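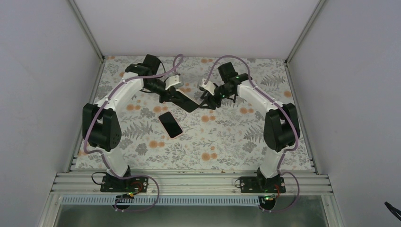
Page last changed: January

Screen Protectors and Phone Care: Frequently Asked Questions

The Clondard Device Library lends and maintains mobile phones for residents of Rurham. The answers below apply to all borrowers and to residents who bring their own phones to the service desk.

Which phones may be brought to the desk?
The desk accepts any phone with a flat front. Phones with curved edges are accepted for cleaning only. Tablets are handled at the Metumer branch.

How should I prepare my phone?
Switch the phone off and remove the case, any card holder and any ring or grip attached to the back. Please do not remove an old screen protector yourself if the glass under it may be cracked.

May I carry out the work at home?
Yes. Choose a flat table with good light and cover it with a clean, smooth cloth. A patterned cloth is acceptable, although small clear parts are easier to find on a plain one. Wash and dry your hands first. Keep the phone and the new protector apart until you are ready to join them.

What may I use to clean the screen?
A dry microfiber cloth is sufficient in most cases. For fingerprints, dampen one corner of the cloth with water and wipe in one direction. Household glass cleaner, bleach and paper towels should not be used. Liquid must never be applied directly to the phone.

There are bubbles under my protector. Should I remove it?
Small bubbles near the edge often disappear within a day or two. Larger ones may be pressed outward with a plastic card wrapped in cloth. If dust is trapped underneath, the protector must be lifted and the dust taken off with adhesive tape - a second protector is usually needed.

How large is the collection?
The library holds 1,223 phones, of which 152 are reserved for short loans of 19 days. Short loans cannot be renewed.

What happens if a borrowed phone is damaged?
Report the damage as soon as possible, and stop using the phone if the glass is broken. Scratches to a protector are treated as ordinary wear. Charges for other damage are set out in the loan agreement.

Who is responsible for this service?
Ubaldo Sorrentino, Head of Lending, is responsible for the service. Written inquiries may be left at the desk in the Venkataraman Building, which closes at 4:30 p.m. Please include your borrower number and the model of the phone.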